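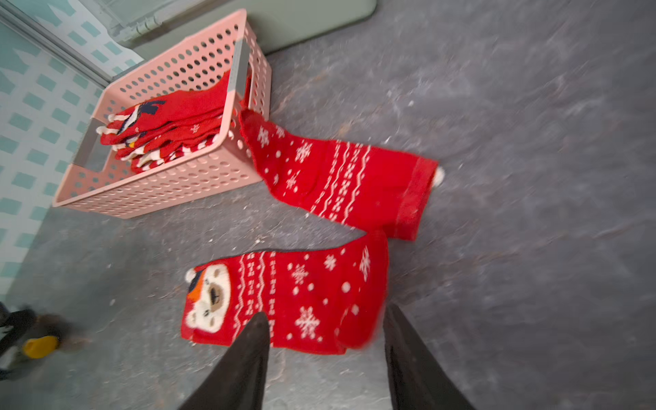
Inicio > Revista Horobets > Cultura material > Textiles del hogar
Categoría: Artículos de investigación / Vida doméstica

4. El calcetín navideño como objeto de temporada

4.1. Del uso breve al guardado largo

En los inventarios del proyecto Hurkimora, el calcetín de Navidad ocupa un lugar particular. Se usa durante pocas semanas y pasa el resto del año guardado, muchas veces en el mismo recipiente que otros adornos. De las 1.331 piezas textiles registradas en los 56 hogares de Lakar, los calcetines con motivos de invierno fueron las que recibieron más comentarios de los participantes. En las entrevistas se habla poco del precio y mucho de la manera de doblarlos.

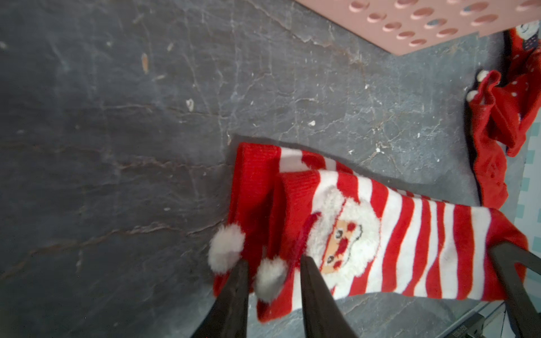
El primer problema que mencionan los participantes es el relieve. Un calcetín liso se deja doblar en dos o en tres sin resistencia, pero las aplicaciones forman un volumen que el pliegue debe respetar. En la Figura 2 se aprecia bien esta dificultad: la cara de Papá Noel, con su barba blanca y afelpada, está en medio de las rayas rojas y blancas, es decir, en el lugar donde muchas personas harían el doblez. Los pompones del extremo complican también el apilado, y varios hogares prefieren dejarlos por fuera del montón. Llamamos a esta práctica «pliegue desplazado», porque la línea de doblez se mueve según la decoración y no según el largo de la prenda.

4.2. El reconocimiento del par

El segundo problema es formar las parejas. Cuando todos los calcetines son rojos, el color deja de servir como criterio y es necesario buscar otro signo.

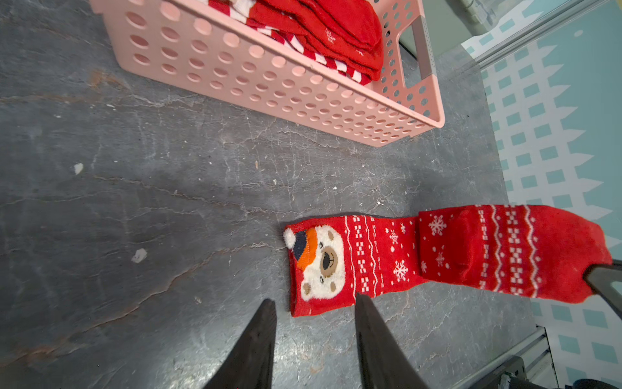
La mayoría de los hogares separa primero por figura y después por dibujo del punto. Este orden parece razonable, dado que las figuras se reconocen a distancia y los dibujos exigen mirar de cerca. El calcetín extendido de la Figura 3 reúne los dos niveles: en la punta lleva un oso polar con gorro azul marino y naranja, y el resto está cubierto por copos de nieve y líneas onduladas blancas. Los copos aparecen igualmente en calcetines del montón de la cesta, de modo que no bastan para decidir a qué par pertenece una prenda. En 11 hogares se nos explicó que el oso, el muñeco o el reno «manda» sobre todos los otros detalles.

4.3. El recipiente

Respecto a los recipientes, distinguimos entre el abierto y el cerrado.
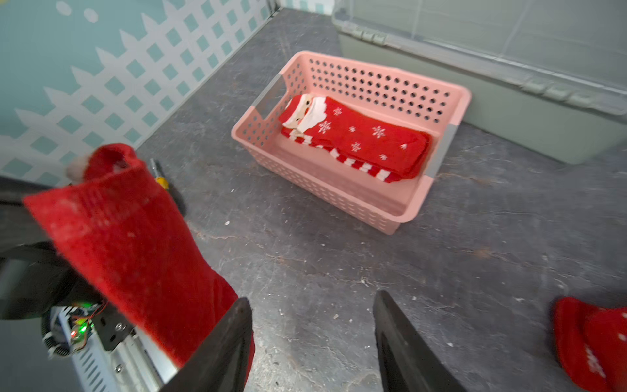 El abierto sirve para reunir las prendas mientras se doblan y permite comprobar de un vistazo lo que falta; el cerrado se reserva para el almacenamiento hasta octubre, mes en que algunas familias empiezan a revisar sus adornos. El paso de uno a otro se hace a menudo con varios días de diferencia. Los datos del cuestionario Mirkico, con 600 respuestas, apuntan en la misma dirección, aunque sus preguntas no separaban los calcetines de otras prendas pequeñas y la comparación debe hacerse con prudencia.

Recibido en febrero de 2020.

© Revista Horobets | Contacto con la redacción | Volver arriba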